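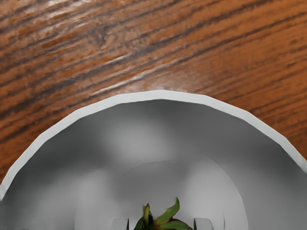 Nomden Museum Learning Team

Home | Visit | Schools | Young Explainers | Shop

Print this page
E-mail this page

Why can't we just print more money?

I get asked this one more than any other question, usually by somebody who has just seen the price of a toy in our shop. If people haven't got enough money, and the country has machines that print it, why not switch them on and give everybody a big pile? I wondered the same thing when I was nine. My gran told me to eat my peas.

So let me have a go at a better answer than that.

First of all, what is money for? You can't eat it and it makes a rubbish blanket. We like it because we can swap it for things we want, like bread, or trainers, or a bus ride. A five-pound note is useful because the person in the shop will take it, and they'll take it because they know they can spend it somewhere else later on.

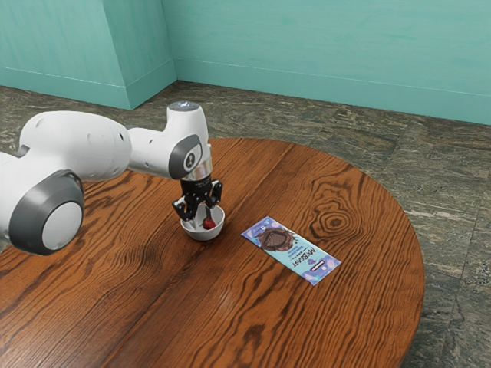

The great flapjack sale

Last June we played a game at our after-school club, using cardboard coins called gesanos. There were 14 children, and I'd baked 13 flapjacks (bad planning, sorry!). Everyone got two gesanos and I sold the flapjacks one by one to whoever offered the most. The first went for one gesano, and a bit later they were going for two.

Then we played again, and this time I tipped out the whole box of coins, 208 of them, and shared them round. Huge cheering! Everybody was rich! But I still had the same number of flapjacks, and now the children could shout out bigger numbers. Faizal Krishnan bid up to 12 gesanos for a corner piece.

More coins, same flapjacks, higher prices. When prices go up like that all over a country, grown-ups call it inflation.

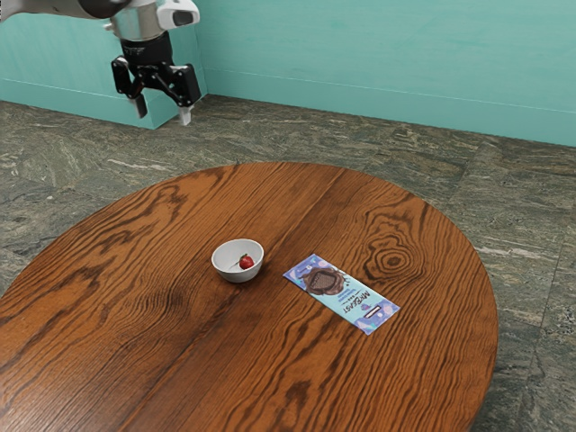
Saskia Donnelly
Learning Officer

Now, a little bit of inflation is normal. Ask somebody older what a chocolate bar cost when they were at school and they'll probably go on about it for ages. The trouble comes when prices race up too fast. Imagine you've saved your pocket money all year for a bike, and when you get to the shop the bike costs twice as much. Your money is still there in the jar, but it buys less than it did. 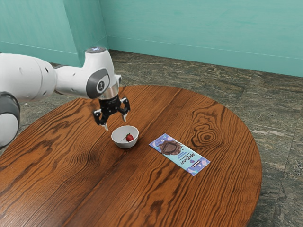 So who decides how much money there is?

Most countries have a central bank. Ours is the Bank of England. It looks after banknotes and it tries to keep prices from rising too quickly. One way it does that is by changing interest rates, which make borrowing dearer or cheaper. When borrowing costs more, people tend to spend less, and shops find it harder to put their prices up.

Words to remember

Inflation: when prices in general go up over time.
Central bank: the bank that looks after a country's money.
Interest: the extra you pay back when you borrow, or the extra you get when you save.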